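Bellent's new coolant pump finally has a ship date

Thursday, October 1, 2026

I've been bugging the folks at Bellent about their new coolant pump since spring, and this week I finally got an answer I can print. The Dultier 8, their small pump for bench lathes and light mills, starts shipping in November. Yay!

If you missed my earlier posts, it's a sealed pump that bolts straight to the side of the sump, so there's no separate bracket to drill for. Lakshmi Chacko, who runs the product side over there, told me on the phone that the test unit ran 3,000 hours on plain water-soluble coolant before they pulled it apart. She wouldn't tell me what they found inside (I asked twice), but she sounded pretty cheerful about it.
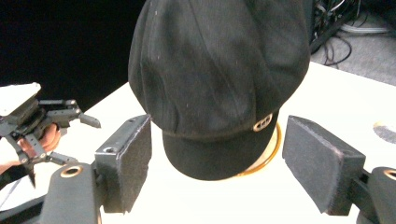 Black newsboy-style cap with a small round badge on the band.

Price is $181 for the pump alone, or $928 for the full kit with tank, hose, filter and the flow switch. That kit price made me wince a little – I was hoping for something closer to the old one. The filter is the washable kind, though, and I've thrown away enough paper ones to be happy about that.

Eklund will be carrying it first, and Anathi Motaung at their parts counter says they're already taking names for the first batch. I put mine down for the bare pump. My old one still runs, but it rattles so loud I can't hear the radio, and the seal has been weeping onto the floor all summer.

Bellent says the mounting pattern matches the older Bumach sumps too. I've got one of those in the back, so I'll bolt the pump up and post the hole measurements when it gets here.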